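In Defence of the Zip Bag

Shona Galbraith

June 25, 2020

Right, quickly, before the bread comes out. I have been told off again about plastic bags. Not the flimsy supermarket ones, I gave those up years ago and I've got the drawer full of string totes to prove it. The ones with the zip. The ones you press shut with your thumb and then press again, all along, in case.

The telling off came from my sister, who lives in Flernley and shops at the refill place and decants. She decants everything. Lentils, oats, bath salts, the lot, all in jars with little handwritten labels. Lovely to look at. She came to stay for a weekend and opened my fridge and said, "Oh. You're still doing bags."

Yes I am still doing bags. And I think there's a case for them, and I don't think anybody makes it, so.

First thing. You can see what's in them. I know you can see what's in a jar as well, but try getting a peach in a jar. Try getting it out again. Tins and tubs are worse, tubs are where food goes to be forgotten. I once found a Guerreiro tub at the back of the bottom shelf, a good solid one with the clips, and had no idea what it had been. Soup? It had been something with beans. A bag wouldn't have let me get away with that.

Second thing, and this is the one I feel strongly about — fruit for going out. A lunch box is a fixed size. It's that big when it's full and it's that big when it's empty, and you carry the empty one about all afternoon knocking against your keys. A bag with a couple of bits of fruit in it is only as big as the fruit. Eat the fruit and it goes flat in your pocket. I've walked the whole of the canal path with one of these and come home with nothing in my hands. 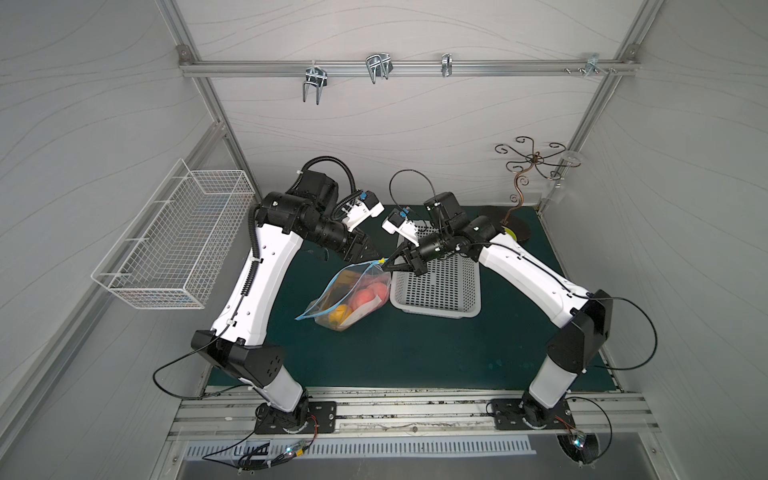

Fruit in a zip bag, basket alongside.

Now the paper. My mother put a bit of kitchen paper in with anything that might sweat, and I do the same, folded once, down the side. My sister says it makes no difference. I say my strawberries last three days and hers last two, and she says that's because of where I buy them. We haven't settled it. I'm going to go on doing it whatever she says, it was Mum's way and it costs next to nothing.

What I won't defend is using them once. That's the bit where the refill people are right and I'll say so. A decent bag should be washed, turned inside out, and stood over a wooden spoon in the drainer until it's properly dry, which takes longer than you think, particulary the corners. I get some nine weeks out of one if nobody puts bacon in it. Then it does for screws or plasters or the odd sock. Then it's done.

The Purkora ones with the double seal last longest, for what it's worth, and the Braruditz ones are hopeless, the zip comes away at the corner and once the corner's gone you've got a bag with a flap. Corners are everything. If you're opening one, hold it at the corner and go gently. My husband pulls from the middle like he's starting a mower. We've had words.

And the basket! I should of started with the basket. If you keep fruit at home, in the warm, then yes, tip it out into something with holes in, so the air gets round. I'm not a monster. Plums sitting in a shut bag on a windowsill in July is asking for flies. But the basket stays at home. The basket isn't coming on the bus. That's all I'm really arguing, that there's a thing for the house and a thing for the bag you carry, and people who only believe in one of them end up with squashed pears.

My sister has gone back now. She left me a set of beeswax wraps, three of them, in a nice pattern with bees on. I've tried. I wrapped half a lemon and it was fine. I wrapped a peach and it looked like a present and then it rolled off the side and under the cooker, wrap and all.

Bread's beeping. I've got more to say about freezer bags and gravy but it will have to wait till next week.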